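The car park that learned to drink

I've walked across the old market car park in Brilthorpe more times than I can remember, usually with my head down and my shoes full of water. So when Matěj Holub rang and asked if I wanted to see what his practice had done with it, I said yes before he'd finished the sentence. (I also asked whether I needed wellies. I didn't.)

We met there on a Tuesday, just after eight in the morning, when the delivery vans were still coming and going. The first thing I noticed was how much quieter it sounded! They've taken up 754 square metres of tarmac along the northern side and put in long sunken beds, planted with sedges, irises and river birch. Rain runs off the roofs opposite, down a set of shallow stone channels and into the beds, where it can take its time.

Matěj is very proud of the channels. He made me crouch down and put my hand in one, and then told me all about the fall of it, which changes by the bus stop and caused no end of bother. I could have listened all day – he draws in the air while he talks, and you do start to see it. 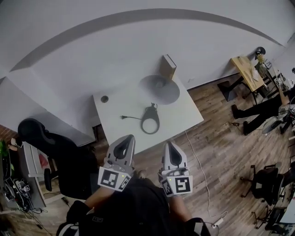
What the traders think

Opinion is split, as you'd expect in a market town. The parking went down to 513 spaces and the man on the cheese stall brought that up before I'd even bought anything. He does like the shade, mind you. The florist next to him has already asked for 2 more benches and a tap.

Arnar Brynjólfsdóttir chose the plants, and she's much less worried about looks than I thought she'd be. She wants things that can stand in water in February and bake in July, and she's happy for them to look scruffy in between. The beds can hold up to 600 litres a minute coming off the roofs, she told me, and then she went back to pulling out bindweed.

Hollby is next on their list, a narrow street with a steep camber and very little room for roots. I've promised to go over in May, once the paving's up.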